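Intro to Automation, Unit 4 handout
Can machines do chores yet?
Instructor: Delali Agyeman

Read this before lab. Bring your notes from Unit 3.

A chore looks simple to us, and that makes it a poor guide to what is hard for a machine. A factory robot can repeat one weld all day. Putting away groceries asks for something else: every item has its own size, weight and stiffness, and none of them is where it was last time.

Terms to know
Pick: closing on an object and lifting it clear.
Place: setting it down where it was meant to go.
Success rate: good tries divided by all tries. Always ask how many tries there were. A figure from 9 runs says much less than one from 1000.
Sim-to-real gap: the drop in success when a skill learned in simulation is moved to a real machine.

Packing a crate is a fair test task. The arm must reach in over the sides, let go without tipping the item, and leave space for the next one. Soft or slick packages cause most of the trouble in our own Feria exercises.

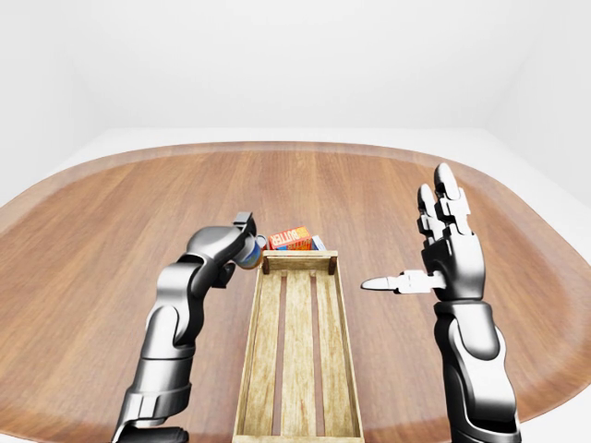
Fig. 1. Crate packing in simulation. The gripper on the left holds a can; the butter box is still on the table.

Compare the two end tools in Fig. 1. A parallel-jaw gripper is easier to control. A hand with fingers can hold more shapes but has many more joints to plan for.

For next class: pick one chore from home and break it into picks and places. Mark the step you expect to fail first. One page, turned in to Dela Nutsugah.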